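Small Parts & Benches > Workspace and Storage
Topic: Yellow bins, steel tray, white table – how do you lay out a kitting bench?

solderfern
Hi all, long-time reader, not much of a poster. We do kitting for a little hobby kit called the Werndale (motor, a few leads, one round board, everything goes out loose for the customer to put together), and I've finally been given a proper table to do it on after two years of working out of shoeboxes. Well, two tables, pushed together, so there's a seam down the middle that I already dislike.

My plan is four open yellow bins, two on each side, and a steel tray in the middle where each kit gets laid out before it's bagged. We did 80 kits last batch and I'd like the next one to hurt less. What I can't settle is what goes where. Motors top left because I'm right-handed? Boards closest to me? Or does none of it matter and I'm just enjoying having a table? I'd love to hear what the rest of you do.

ohm_on_the_range
Congratulations on the table! Enjoy it while it's clean, mine lasted until lunch.

I would put whatever tangles worst closest to you. For us that's anything with leads on it. You reach into the bin, you pull out one motor, and three of its friends come along for the ride. If that bin is at the far corner you spend the whole afternoon leaning over the table with your sleeve in the boards. Flat things like circuit boards can live further off, they behave themselves.

tinplate_tess
I'm going to disagree with ohm, kindly, as I usually do. Tangles aren't a position problem, they're a how-many-in-the-bin problem. I never put out more than 20 leaded parts at a time, and the rest stay in the bag under the bench. Then it doesn't matter much where the bin is. What I'd keep close is the part you can damage, so the boards, and I would never, ever let them pile up on each other. Ours came from Ilix in a nice divided box and somebody tipped the whole lot into one bin to save a minute. I still think about those boards.

ohm_on_the_range
20 at a time means getting up and down to refill all day long, Tess! Some of us have knees to think of.

tinplate_tess
Then put the bag on a chair next to you, you stubborn thing.

quietbench
Joining in from the other side of it, I do repairs and not kits, but I use nearly the same setup. Two small things. First, line the steel tray. A bare one is noisy and everything skates to the low corner, and if there's any shine on it you'll lose a pin or a little screw in the reflections. I cut up the thin white foam sheet that Astow sells for drawer liners, and plain paper does nearly as well if you don't mind replacing it. Second, don't put the tray so that one edge of it rocks on your seam. I lived with a rocking tray for a whole winter before I thought to slide a strip of card under it.

solderfern
Oh, the liner is a good thought, thank you, and I'd wondered about the shine. Tess, I'm leaning your way on small amounts, though ohm's point about reaching is a real one because my arms are not long. Do any of you leave a bin empty on purpose? I keep wanting one for "something's not right with this, look later" and then I keep filling it with stock.

sarmiento_spares
Yes! Always keep one empty. Here at Sarmiento (we're just a small spares counter, don't let the name fool you) the bin by my left knee is for doubtful parts and nothing else goes in it. A bent pin, a lead that looks nicked, a board with a fingerprint I don't like. I go through it at 5 with a cup of tea.

And since we're all being neighborly, a few looks at a table with this kind of layout, yellow bins down the sides and a lined steel tray in the middle.
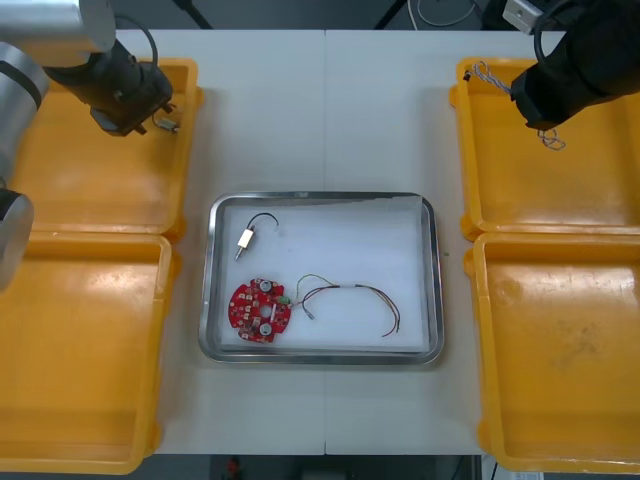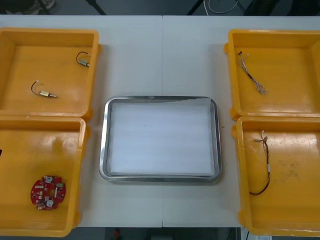 Second one has the leaded motors kept to a single bin, and the red board flat in the one below. 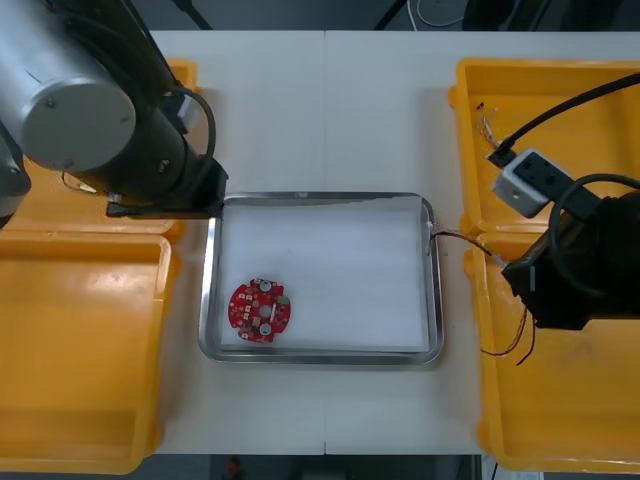 solderfern
Thank you, that's very helpful, and I'm going to be moving bins about all evening now. One more plain question before I do. How often should the liner in the steel tray be changed?

quietbench
Change it whenever it's creased enough that parts lean or roll, or as soon as it has picked up solder bits or grit. For a kitting tray that normally means a fresh sheet at the start of each batch. Foam will last longer than paper if you wipe it down and store it flat.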